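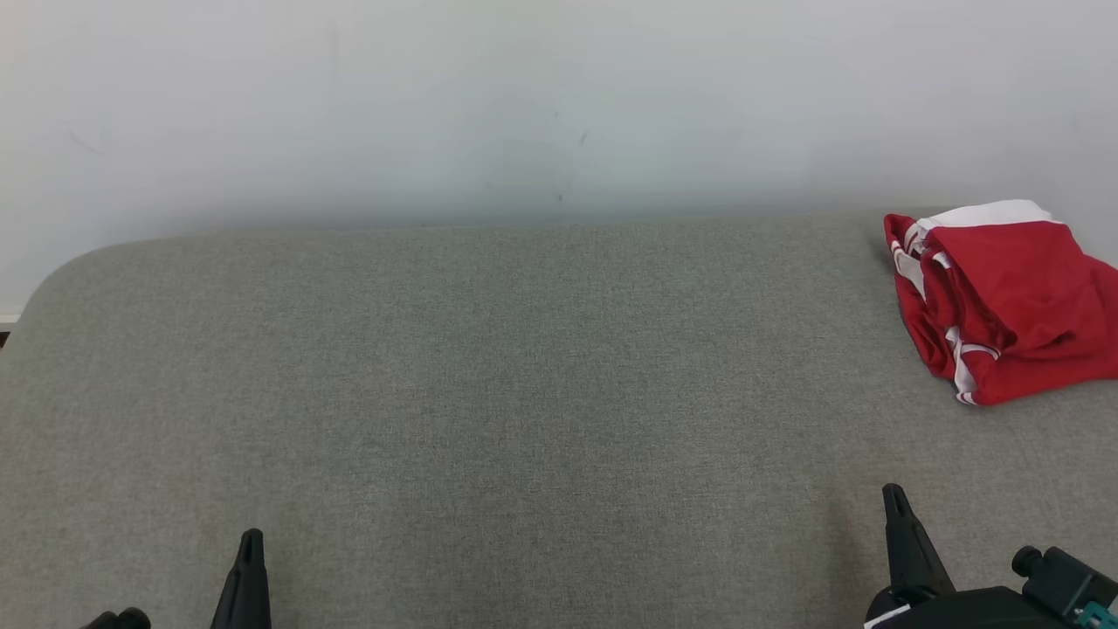
Padded bench or low sofa seat with gray fabric cover, white wall behind.

Dreltine Dog Boarding and Daycare
Monthly Safety Walk-Through, May
Site: Wallau Road building, both wings and outdoor yards
Started 7 a.m., before the first drop-offs

Ratings used on this sheet: OK, Fix (can wait until the next walk-through), Fix now (dogs stay out until it is done), N/A. Comments go under the item they belong to. Items carried over from April are marked (carried).

SECTION 1. ENTRANCE AND LOBBY

1.1 Front door closes fully and latches without being pulled: Fix
The closer is slow in the last few inches. It does latch, but a dog leaning on it at the right moment could get through. Adjust the lower screw and check it again at noon when the lobby is busy.

1.2 Inner gate self-closes: OK

1.3 Both doors cannot be propped open at once: OK
Door wedge removed from behind the desk again. Please throw it out if it comes back.

1.4 Floor dry, mats flat: OK
One corner of the long mat has started to curl. Turned it around so the curl is against the wall.

1.5 Leash hooks tight to wall: Fix
Third hook from the door turns by hand. The anchor has pulled and needs a larger one. Taped over for now.

1.6 Spare slip leads at desk: OK

1.7 Vaccination records checked against today's list: OK
One dog on the list had a bordetella date that ran out last month. Owner called, dog not accepted until the clinic sends the new record.

SECTION 2. INDOOR KENNELS, EAST WING

2.1 Latches, all runs: Fix now
Run 12 latch drops into place but lifts with upward pressure from inside. A big dog with a good nose will have it open in a minute. Run closed, sign on the door, carabiner clipped through the latch until the part comes. This is the same type of latch we replaced in the west wing last year, so I would order enough for the whole row.

2.2 Panels free of sharp edges and bent wire: OK
Run 7 has chew marks on the lower bar. Smooth to the touch. Watch it.

2.3 Gap under gates too small for a paw or muzzle: OK
Measured only the runs we use for dogs under 20 pounds.

2.4 Drains clear, covers screwed down: Fix (carried)
The middle drain is still slow. It was snaked in April and was fine for two weeks. Hair catcher was full again this morning. It needs emptying at every wash-down, including evenings. The evening sheet does not list it, so I have added a line.

2.5 Raised beds stable, no torn covers: OK
Two covers swapped out. The torn ones are in the bin by the laundry room and should not be sewn and put back. Stitching is what the puppies go for first.

2.6 Water bowls clean and clipped: OK

2.7 Temperature at dog height: OK
Read on the floor thermometer at the far end, not on the wall unit. The wall unit reads warmer than the floor in the mornings and should not be the number written on the daily log.

SECTION 3. INDOOR KENNELS, WEST WING

3.1 Latches, all runs: OK

3.2 Panels: OK

3.3 Drains: OK

3.4 Divider between runs fully seated: Fix
The divider between the last two runs sits high on the left side. There is grit in the track. Lift it out, brush the track, drop it back in. Do not hit it down with a mallet, the track is already dented from that.

3.5 Noise panels tight to ceiling: OK

3.6 Lights, all working: Fix
One tube flickers over the isolation run. A dog that is already stressed does not need that. Replace before the run is used again.
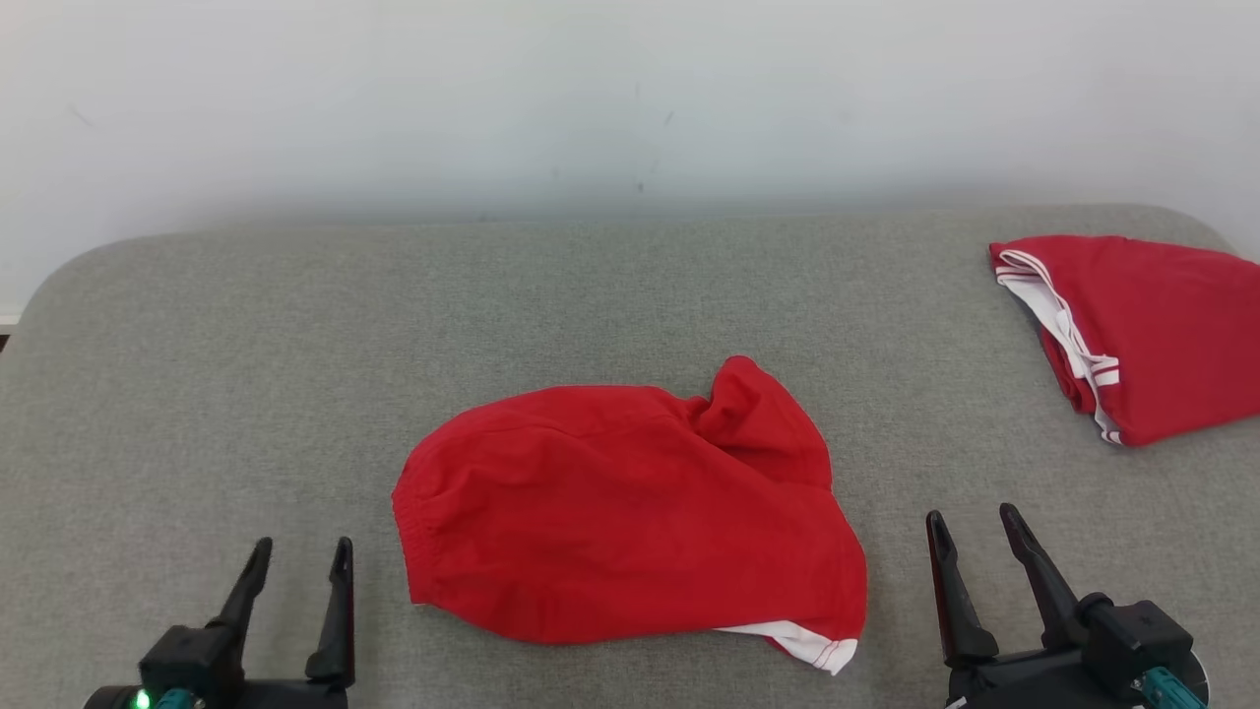

Isolation run was otherwise in good order. It has its own bowls, its own mop and its own bucket, all labeled, and none of them had wandered off to the main wing this time. The boot tray was dry and needs fresh solution before each use — mixing it ahead of time and leaving it does no good.

SECTION 4. OUTDOOR YARDS

4.1 Fence line walked, inside and outside: Fix now
Digging at the base of the fence in the north yard, next to the downspout. The hole does not go under yet but it is well on its way. Filled and covered with two pavers. North yard closed until the dig guard is extended to the corner post. Small dogs can share the side yard in shifts, schedule is on the board.

4.2 Gates, double latch working: OK
Oiled the side yard gate. It had started to stick in the closed position, and people were leaving the second latch off to save time.

4.3 Surface free of holes, glass, sticks, mushrooms: OK
A few mushrooms under the pine, removed with the soil around them. Check every morning in wet weather. If you find one chewed, keep what is left of it in a bag for the vet and call right away.

4.4 Shade cover secure: Fix
One grommet has torn out on the south side. The sail still holds on the other points but flaps in wind and two of the older dogs did not like walking under it. Take it down if wind is forecast.

4.5 Water stations filled, no algae: OK

4.6 Play equipment: OK
The low ramp has lost some grip strip at the top. Fine when dry. Keep dogs off it after rain until the strip is replaced.

4.7 Waste bins closed and emptied: OK

SECTION 5. FEEDING AND MEDICATION

5.1 Food in sealed bins with owner's label: Fix
One bag was left rolled down with a clip. Anything that comes in a bag goes in a bin on arrival, even for a one-night stay.

5.2 Feeding chart matches bin labels: OK

5.3 Medication locked up, log signed twice: Fix
There are two evening doses with one signature each. Both were given, per the pill count, but the second signature is there so that we do not have to count pills to find out.

5.4 Fridge temperature: OK
38 degrees.

5.5 Allergy tags on run doors: OK

SECTION 6. GROOMING AND BATH ROOM

6.1 Table arm tight, loop in good condition: OK

6.2 Non-slip mat in tub: OK

6.3 Water temperature at sprayer: OK
Topped out at 99 degrees with the mixer fully open. Good. Leave the limiter where it is.

6.4 Dryer cords and plugs: Fix
The stand dryer cord is stiff near the plug and the outer jacket is starting to crack. Tagged out. Use the other one. The Fragkou repair shop has the part number on file from last time.

6.5 Shampoo and cleaning products on separate shelves: OK
Somebody moved the ear cleaner next to the disinfectant. The bottles are close to the same size and color. Moved back.

SECTION 7. FIRE AND EMERGENCY

7.1 Extinguishers in place, gauge in green: OK

7.2 Exits clear: Fix
Crates were stacked in front of the rear exit again. Moved during the walk-through. They belong in the shed, and if the shed is full then we have too many crates.

7.3 Evacuation leads, one per occupied run: OK

7.4 Smoke detectors tested: OK
Test done before the dogs were in the east wing. Please keep doing it that way.

7.5 Dog first aid kit: Fix
Low on self-stick wrap and no tick remover. Saline is past its date. Added to the Mosidis supply order.

7.6 Emergency vet number posted at all phones: OK
The sheet in the bath room is hard to read from steam. Reprint and laminate.

ACTION LIST

Before dogs use the area:
East wing run 12, new latch.
North yard, dig guard to corner post.
Isolation run, new light tube.

By the June walk-through:
Front door closer, lobby leash hook, shade sail grommet, ramp grip strip, stand dryer cord, divider track, first aid restock.

Carried again:
East wing middle drain. If emptying the hair catcher twice a day does not help, it needs a plumber with a camera, and the row should be emptied of dogs for that morning.

Sheet goes in the red binder. A copy of the action list goes on the board by the time clock — initial each line when it is done and write the date next to it.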